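# Moving my mother's recipes out of the shoebox

Apr 25, 2018

My mother kept her recipes on index cards, envelopes, and the backs of phone bills. When she moved into the smaller apartment in December she gave the whole box to me, and I have spent most of my free evenings since then typing it up.

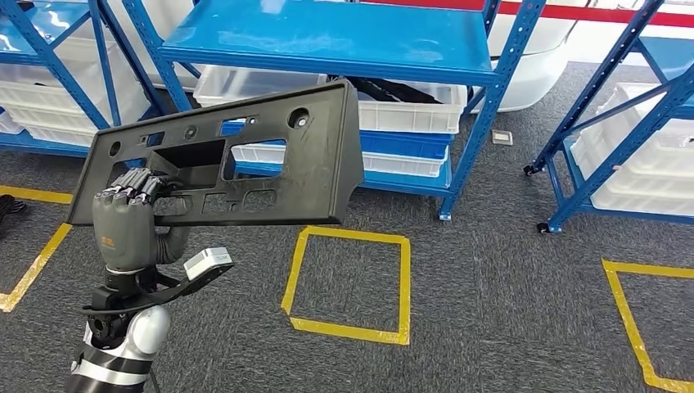
## What was in the box

There were 448 pieces of paper. I numbered them in pencil on the back before I did anything else, and I'm glad I did, as I dropped the box on the stairs two days later.

A lot of it wasn't recipes. I found a bus timetable, a dress pattern with no front half, and a letter from Houda Salem, who lived across the hall from us on Filali Street, asking for her cake pan back. I called Houda. She still wants the pan.

Once I took out the letters and the duplicates I had 300 cards left to type. Many are very short. One says "lentils, as usual, more lemon." I typed it exactly like that.

## How I typed them up

I tried scanning first and gave up after an evening. My mother's handwriting leans so far to the right that the software read "flour" as "Ilona" almost every time. Typing was slower but I only had to do it once.

Each recipe got its own plain text file, named by dish and then card number. I kept her measurements. She used a blue tea glass for nearly everything, so I measured the glass and put the result in a note at the top of the folder. Where she left out an oven temperature I called and asked. Her usual answer was "hot" — I wrote down hot.

Zineb Bensaid, my cousin, took the cards written in French and sent them back typed within a week. Her versions are neater than mine. She also corrected two of my aunt's spellings, and I have put those back the way they were.

## Cooking from them

I have cooked 41 of them so far. The soups all work. The breads mostly work if I add more water than she says, and I suspect her flour was different. The orange cake failed twice. On the third try I used a smaller pan and it came out fine, a little dark on the bottom.

The fish with green olives is the one I've made most. It takes one pot and it's better the next day.

## What's left

I still have the cards with stains over the writing. There's an envelope of those, and I'm going to take it with me next time I visit and read them out to her one at a time. She remembers more when she hears the first line.

After that I'll print a copy for Zineb and one for my brother. He has asked for a spiral binding so it stays open on the counter. The original cards are going back in the box, in number order, with a new lid.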